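About us

Hi, I'm Sylvie McKinnon and I run the robotics club at Madesham. We started with 4 kids, a box of secondhand motors and a room that still smelled of the pottery class before us, and it's grown a fair bit from there (119 members on the books as of Dec 21, 2024!).

We're open to anyone in years 7 to 12, and you don't need to know any coding. Plenty of our members turn up in September having never typed a line of it, and by the end of term they're arguing over whose colour sorter is quicker. I love that part.

The juniors build little wheeled robots on the Stundanell kits. The older group mostly works in simulation, writing programs for a robot arm that has to reach, grip and put things down in a virtual room. It costs us nothing when it drives straight through a wall, so they can be as brave as they like.
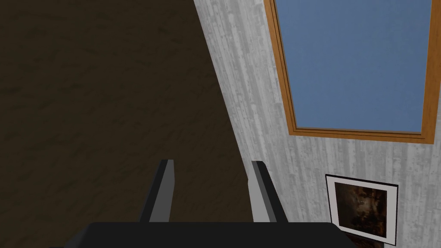
Once a program behaves itself on screen, the team gets to enter it in the Betgate Challenge, our favourite day of the year. We've been 3 times now and our best score is 620 points, which the seniors are dead keen to beat.

Parents are welcome to stay for a cuppa and a sticky beak. If you'd like to come along, ring the school office and ask for me, or just wander in and say hello. Bring a snack, we always run over!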